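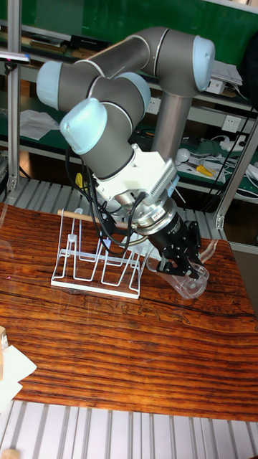
Home | Kits | Club Gear | Loans | Contact

Grivo Cup and Rack Practice Kit

Posted in September by Dalibor Polák

I put this kit together for school and community robotics clubs that already have an arm and are sick of stacking foam blocks with it. I run the after-hours club at Stevum, and we used to spend the first half of every term on blocks. Everyone got very good at blocks! Then somebody would hand the arm a drinking cup and the whole program would fall over.

So the Grivo kit is kitchen stuff. You get a white wire dish rack, a clear plastic cup, a clear measuring cup with a handle, a light wooden dowel, and a printed booklet with 27 tasks in it. The early ones are gentle (pick up the cup, put it down, don't drop it) and they get properly nasty near the end. Task 19 took my lot most of a term and I still hear about it.

What I like about clear plastic is that it's cheap, it bounces, and it's a real pain for vision code. If your students are using a depth camera, warn them early. Ours spent two sessions blaming the lighting before they tried putting a strip of coloured tape on the rim, and you're welcome to do the same. The booklet lists tape as a "beginner aid" and lets you take it away later.

The measuring cup is my favourite part. A handle gives you a choice of grips, and you'll get a good argument going over which one to teach - rim, handle or body. I'm a handle person. Half the club isn't.
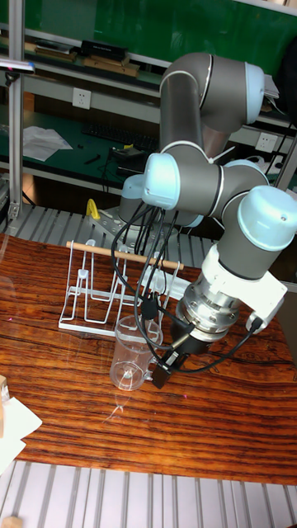 Lining up on the measuring cup, with the rack and dowel behind it.

Will it work with your arm? If you've got a six-axis arm and a two-finger parallel gripper, I'd say yes. Check that your jaws open to at least 90 mm before you order, or stick to the handle tasks. You'll want a table you can get at from both sides, and please sort out your cables before you start the rack tasks. Leave enough slack for the wrist to turn, then run the whole move slowly with nothing on the table. I nag about this every single week.

The waypoint files come as plain text, so there's nothing to install. The Nitano club has been using them with their own controller and sent back a heap of fixes, all of which are in the current download. Thanks, you legends.

Price is $170 for one kit. Spare cups are sold separately, and I'd grab a few if you've got younger students. If your club can't stretch to that, we keep a couple of loan kits and you only pay the postage.

The Hourani Challenge uses this same rack and both cups, by the way. It's scored out of 600, and a team of four can have a decent crack at it after one term with the booklet. Entry forms are on the Club Gear page.

Got a question? Use the contact form and I'll get back to you, usually after 8 pm once the club's packed up.

Related items
Spare clear cups, pack of 28
Hourani Challenge rule book
Grivo booklet, print copy only
Soft jaw pads for parallel grippers
Stevum club loan form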